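Search datasets
Home | Data | Models | Docs | Sign in

# Taletley tabletop teleop, simulated split

861 episodes driven by remote control in a simulator, one arm, one table. Packaged at Wutembridge in June. Read the limits before you train on it.

## What the task is

An operator steers the arm by hand control and handles small parts on a wooden tabletop. The start is easy enough. The claim that this teaches "general assembly skill" came with the project proposal, and we have yet to see evidence for it.
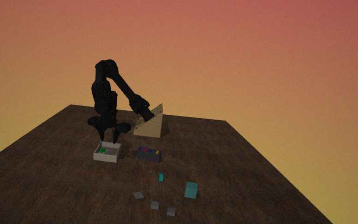

Tray, peg block and loose pieces on the table.

## Known problems

- 22 episodes have a stuck gripper channel. They are flagged, not removed.
- 394 episodes come from a single operator, whose habits will show up in your policy - slow approach, long pause, quick close.
- The success label was set by the operator. Treat it as an opinion.
- Contact physics is the simulator default. Do not expect grasps to carry over to a real arm.

The earlier Pastivitz release advertised 3,000 episodes, but it counted restarts as new ones. We count each attempt once, and the total looks smaller for it.

## Views

Camera angle differs between recordings. A model that only works from one angle has learned the angle. 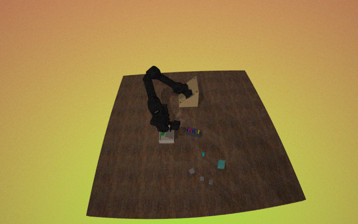
Dwivedi objects that the single-operator share matters less than we make out, and that a consistent driver gives cleaner data than five careless ones. Maybe. Split by operator and show us the numbers.

## Loading

Actions are joint targets, stored per step. Check the gripper sign - it flipped between v1 and v2.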